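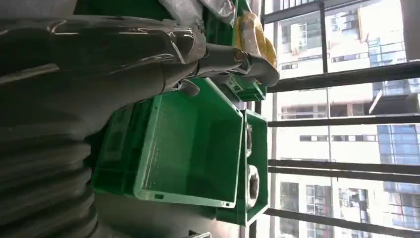
窓ぎわの緑のコンテナ。白いロールもこの中に入っています。

Keltulham共同荷造り室 月例打ち合わせ 議事録

日時 2018年9月6日 午前10時から
場所 荷造り室(奥の机を囲んで)
出席 11名
記録 荷造り室 記録係

はじめに

暑さの残るなか、また朝の発送が立て込む時間に集まっていただき、ありがとうございました。進行役から、前回が一時間半も延びてしまったことへのお詫びがあり、今日は昼までにきちんと終えましょうという話で始まりました(結果は最後に書いたとおりです)。前回の議事録については、「梱包材の棚」とあるところを「梱包材の台」に直してほしいとの申し出が一件あり、その場で直して承認されました。

1 八月の発送について

八月に荷造り室から出た荷物は2778個でした。去年の同じ月より増えており、主な理由はSallska向けの詰め合わせの注文が月の後半に集中したことだそうです。お盆明けの三日間は机が足りず、廊下の長椅子の上で伝票を書いていた方もいらしたとのことで、本当にお疲れさまでした。

箱つぶれの連絡は14件ありました。すべてが荷造りのせいとは言えませんが、中身のすき間に詰め物が足りなかったと思われるものが半分ほど混じっていたという報告です。写真を添えて知らせてくださったお客様もあり、回覧ファイルに綴じてありますので、まだの方は休憩のときにでも目を通してください。底のテープを一本しか貼っていなかった箱もあったそうで、この点については次の項目で長く話すことになりました。

2 緑のコンテナの使い分け

今日いちばん時間をかけた議題です。窓ぎわに置いている緑のコンテナは、もともとUkumへの納品に使っていたものを三月に荷造り室へ回してもらったのですが、どれに何を入れるかをはっきり決めないまま夏まで来てしまいました。そのため、ロールを探して大きい箱を底までかき回したとか、戻そうとしたら別のものが入っていて仕方なく机に置いたとか、そういう小さな不便が積み重なっているようです。

出た意見をできるだけそのまま書いておきます。

・大きいコンテナは詰め物専用にして、ほかのものは入れないようにしたい。紙くずと詰め物が混ざるのがいちばん困る。
・ロール類は窓に近いコンテナに立てて入れるより、横にして穴が見えるように置いたほうが、残りの量がひと目でわかって助かる。
・ロールの場所はいまのままがよい。手を伸ばして取る癖がついているので、移すと慣れるまでにまた一か月かかる。
・どの箱も緑なので、外から見て区別がつかない。口のところに札を下げてはどうか。
・札を下げると持ち手に指をかけるときに邪魔になる。貼る札のほうがよい。
・中身を全部出して一度空の状態から考え直したい。底に何があるのか、誰も知らないと思う。

最後の意見には笑いが起きましたが、考えてみるとそのとおりで、まずは一度全部出してみることになりました。そのうえで、次のように決まりました。

決定
大きいコンテナは詰め物だけに使う。
ロール類はこれまでどおり窓に近いコンテナに入れ、横に寝かせて置く。
残りのコンテナは、戻し先の決まっていないものの仮置き場とし、週末ごとに空にする。
札は貼る形のものにし、側面ではなく縁に近い平らなところに貼る。文字は大きく、遠くからでも読めるように。

縁のどこに貼るかでもう少し話が続きました。側面には筋が入っていて札がすぐ浮いてくるのだそうで、以前に試した方が、二日でめくれた札を持ってきて見せてくださいました。内側ならなめらかでよく着くけれど、物を入れると隠れてしまいます。試しに二種類の紙で作って、半月ほど様子を見ることになりました。

3 袋類の置き場所

ビニール袋と小分けの包みが、このところコンテナのまわりに出たままになりがちです。くしゃっとしたまま重ねてあると、使えるのか捨てるのかが判断できず、結局だれも手をつけません。朝いちばんに来た方がいつも片づけてくださっているのを、皆さんご存じでしたでしょうか。記録係は恥ずかしながら今日初めて知りました。

話し合いの結果、透ける袋は広げてから四つ折りにし、100枚をひと束にして輪ゴムで留めることになりました。数えるのが面倒だという声もありましたので、束の厚みの見本をひとつ作って机に置き、それに合わせればよいことにしてあります。色のついた袋は用途がそれぞれ違うので束にはせず、使いかけのものは口を折って仮置きのコンテナへ。破れのあるものは、迷わず処分してください。

なお、袋の音が大きくて電話の声が聞こえないことがあるそうです。電話中の方がいらっしゃるときは、束ねる作業を少し待っていただけるとありがたいとのことでした。

4 消耗品の注文

Dogbeから新しい値段表が届いています。テープはほぼ据え置き、詰め物用の紙が少し上がります。まとめて取れば前の値段に近づけてもらえるようなのですが、置き場所の問題がありますので、コンテナの整理が済んでから量を決めることにしました。急ぎの分だけは今週中に注文を出します。

幅の広いテープがほしいという要望は前々から出ています。底を一本で済ませてしまうのは幅が細くて何本も貼るのがおっくうだからではないか、という指摘もあり、ひと箱だけ取り寄せて試してみます。使い心地は机の上のノートに、ひとことでよいので書いてください。底は当面、いまのテープで必ず二本、重い箱は十字に貼ることを改めて確認しました。

刃物については、使い終わったら刃をしまって引き出しへ、というお願いが今回も出ました。コンテナの中に刃の出たまま入っていて、ひやりとした方がいらっしゃいます。幸いけがはありませんでしたが、整理の日に中身を出すときは、手袋をはめて上から順に取り出すようお願いします。

5 窓ぎわの日当たり

コンテナを窓に寄せていると、午後に西日がまともに当たります。ロールの粘着が柔らかくなって端がはみ出し、そこに埃がつくというので、夏のあいだ新聞紙をかぶせていた方もいらっしゃいました。机の下に入れる案も出ましたが、かがむのがつらいという声が重なり、見送りになりました。薄いカーテンを吊る方向で、丈を測るところから始めます。布は家に余っているものを持ってきてくださるという方が二人も名乗り出て、柄が花になるか縞になるかは次回のお楽しみです。

6 整理の日の段取り

来週の発送が落ち着いた日の午後、二時から始めます。三時半には終えて、そのあとお茶にします。

・コンテナの中身をすべて机に出す
・詰め物、ロール、袋、その他に分ける
・コンテナの内側を濡らした布で拭き、よく乾かす
・床を掃いてから、コンテナをもとの並びに戻す
・試作の札を貼る

来られない方は、コンテナに入れたままの私物がありましたら前日までに引き取っておいてください。前回の大掃除では、片方だけの軍手とお弁当の包みが最後まで残り、包みのほうはいまも引き出しで持ち主を待っています。

7 その他

・冷蔵庫の麦茶は今月いっぱいで終わりにし、来月からは温かいお茶に切り替えます。
・伝票の控えを綴じる箱がいっぱいです。七月分までは奥の戸棚に移しました。
・Ukumの納品担当の方から、コンテナを大事に使ってもらえてうれしいというお便りがありました。回覧します。
・秤の電池が弱っています。表示が薄くなったら早めに知らせてください。

宿題

札の試作(二種類の紙で) 札の案を出した方にお願いしました
厚みの見本づくり 記録係
テープと紙の急ぎ分の注文 注文係
窓の寸法を測る 布を持ってきてくださるお二人
秤の電池の買い置き 注文係

次回は来月の初め、同じ時刻に同じ部屋で開きます。議題にしたいことがありましたら、机の上のノートに書き込んでおいてください。

終了 12時20分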